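Last edited 21 May 2025. If you have an older copy, the `guess_min` column in it is wrong for every sheet from Grostititz. Throw it away and use this one.

# Lavbridge Phone Diaries

Paper diaries kept by adults in two towns, Lavbridge and Grostititz, in which they wrote down how long they thought they had spent on their phones. Alongside each guess is the figure the phone itself gave, copied out by hand by the same person at the end of the week.

I keyed most of it and I look after the files. I'm also not convinced the data show what people keep using them to show, so please read the whole page before you make a chart.

## What you get

| File | One row is | Notes |
|---|---|---|
| `people.csv` | a person | age band, town, phone age in years |
| `sheets.csv` | a weekly sheet | guessed and copied minutes |
| `remarks.csv` | a remark in the margin | typed as written, spelling kept |
| `codes.md` | a code | read before using `remarks.csv` |

231 people signed up. Each was asked to fill in four weekly sheets over 28 days. 535 sheets came back, well short of a full set, and the missing ones are not missing at random. People who stopped were mostly people whose first sheet had a big gap between guess and phone. You can draw your own conclusions, but you can't draw them from the sheets that never arrived.

## What the numbers mean, and don't

The popular reading is that people don't know how much they use their phones. Perhaps. The sheet asked for "time on your phone", and the phone counts time with the screen lit. Those are two separate things. Someone who follows a recipe with the screen on for an hour and looks at it six times will write down five minutes and copy out sixty. I wouldn't call that person deluded.

Then there is the matter of when the guess was made. The instructions said to write the guess first and look at the phone afterwards. There are sheets where the guess and the copied figure match to the minute on all seven days. I've left them in, flagged `too_good = 1`, and I don't believe a single one. 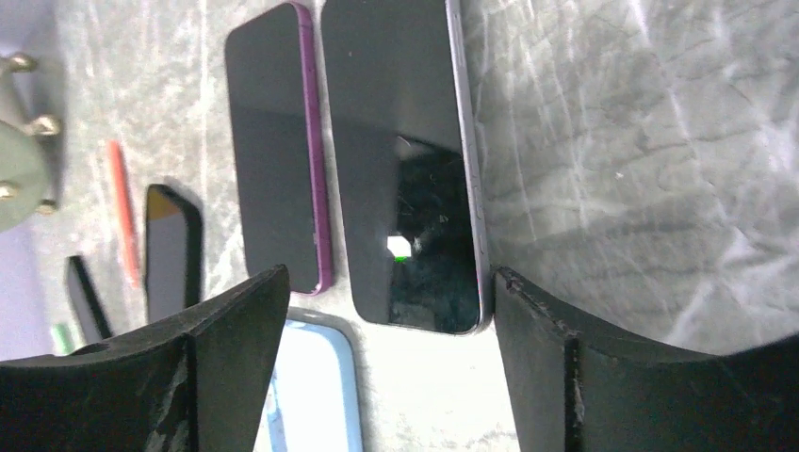
Tsz-kin Pan objected to that last remark when reading the draft, saying that a few people check their totals every night and really would know them, and that I had no business calling their answers false on the strength of a hunch. Fair enough as far as it goes. The flag stays, and so does the objection. Run your sums with those sheets and without them, and report both.

## How it was collected

Sheets went out in the post and came back in the post. The layout was borrowed from an older form known to us as the Miettinen sheet, which had been made for television. It shows. There is a box for "who else was in the room", which hardly anyone filled in, and nowhere to put a phone call taken while walking.

We left out the Flosent app on purpose. It would have logged every unlock and saved me a month of typing, but it also puts a running total on the lock screen, and I can't see how you ask someone to guess a number you are showing them. Others have argued that the total can be switched off. It can, in a menu I needed three goes to find.

Typing was done by two people. The first 50 sheets were typed twice and compared. Most of the mismatches were sevens read as ones, and a smaller set were hours put in the minutes column. After that everything was typed once, with a range check, so assume similar slips are still in there.

## Known problems

- `copied_min` is missing wherever the phone was too old to give a total. Older phones are more common in Grostititz, so any comparison between the towns is partly a comparison of handsets.
- Work phones. The sheet didn't ask. Some people added the two together, some didn't, and a few said which in the margin.
- Weeks start on whichever day the person opened the envelope. `week_no` is a count from that day and not a calendar week.
- `mood` was a row of faces. I advise against using it at all - the middle face printed so faintly on the second batch that people seem to have skipped it.
- Totals reset at midnight on most phones, and late-night use lands on the next day. Guesses usually don't work like that.
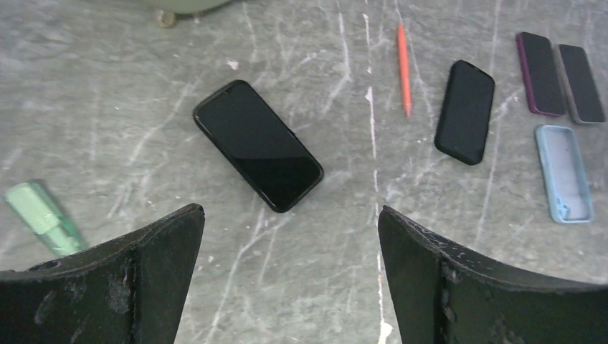
The midnight problem is worse than it sounds. If you compare day by day, a person who reads in bed until one in the morning looks wrong twice, once for each side of midnight. Add the week up first and much of the error goes away. I'd like to see that done before anyone claims again that people are hopeless at guessing.

## The margins

`remarks.csv` is the part I trust most, mainly for the reason that no one was asked for it. People complained about the form. They wrote down what they had been doing: waiting for a bus, looking up a bird, arguing with a sister. One wrote "is the torch being on the phone?" and I still don't have an answer.

The codes in `codes.md` were made up after reading, by me, and somebody else would have made different ones. Names and addresses have been replaced with `[removed]`.

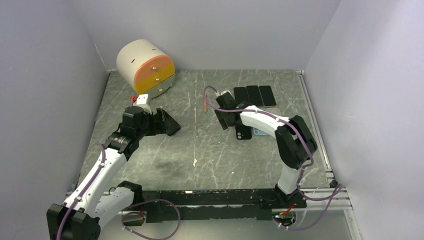
Can the averages be used for the country as a whole?

They shouldn't be. Both towns are small, everyone who took part volunteered, and there are no weights in the files. The averages describe the people who sent sheets back, in the weeks they sent them.

## Terms

Free to use for teaching and research. Keep this page with the files. If you publish a figure from `guess_min`, say whether the flagged sheets were in or out.

## Changes

- Grostititz guesses retyped from paper. The old column had slipped down by one row.
- `too_good` added.
- `mood_average` removed. It should never have been there.
- Still to do: check the work phone remarks against the highest totals.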